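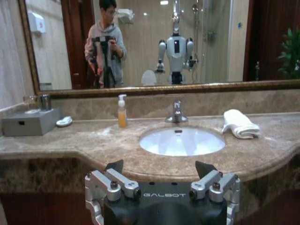 What is a teachers' institute?
A teachers' institute is a short course of training for people who already work as teachers, usually held over several days outside the school term.

Teachers' institutes were common in rural districts before most teachers had any formal college training. A county or district office set the dates, hired the instructors and took attendance. Mornings were given to subject review, mainly arithmetic, grammar and geography. Afternoons covered classroom order, record keeping and the use of wall maps and readers. In many districts attendance counted toward renewal of a teaching certificate.

The Hanum institute, which opened in 1905, is typical of the later kind. It met twice a year in the Bimen schoolhouse, with a short session in September for new teachers. Those from outlying schools boarded with local families. Lecture notes were printed and bound, and two of these volumes survive in the Kamolrat library.

As normal schools and college programs grew, institutes lost their role in basic training. Many were cut to a day or two and turned into meetings on new textbooks or changes in state rules. The in-service day, now part of most school calendars, comes from this shorter form.

See also: Normal school; In-service training; Teaching certificate; Fumura summer school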